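Bottle rack

A bottle rack is a frame or stand made to hold bottles in place, whether for storage, drying or carrying. Racks of one sort or another turn up wherever bottles are kept, from farmhouse cellars and dairies to restaurant kitchens and apartment counters, and they come in almost as many shapes as the bottles themselves.

History

For a long time most households got by with a bed of sand or straw, which kept bottles from rolling but made it a chore to find the one you wanted. Slatted wooden frames were a welcome step up. In the river town of Lereo, the Bouchard workshop built cellar racks for local cider makers, and its largest surviving piece, put together from short lengths of chestnut, has room for 785 bottles. The historian Solange Morin, who spent many patient years on the town's trade records, found orders for such racks piling up every February, when the cider was nearly ready to be put away.

Types

Racks are usually grouped by the way the bottle rests. Horizontal racks are the familiar choice for wine with a natural cork, as the liquid stays against the cork and keeps it from drying out. Upright racks suit milk, oils, syrups and most spirits, and they take up less depth on a counter or table. 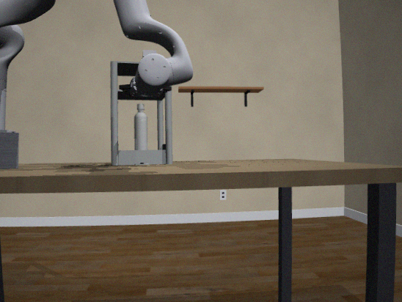

A bottle in an upright rack on a wooden tabletop, computer rendering.

Drying racks are a family of their own, with pegs that hold washed bottles upside down so the last of the water can run out. Home brewers are especially fond of the tree-shaped kind, which can be lifted apart and tucked into a cupboard once bottling day is over.

Materials and care

Wood, wire and molded plastic are all common. Wooden racks like a dry room and an occasional wipe with a soft cloth, while wire ones should be checked now and then for rust at the joints. Tall racks of any material are best fastened to the wall.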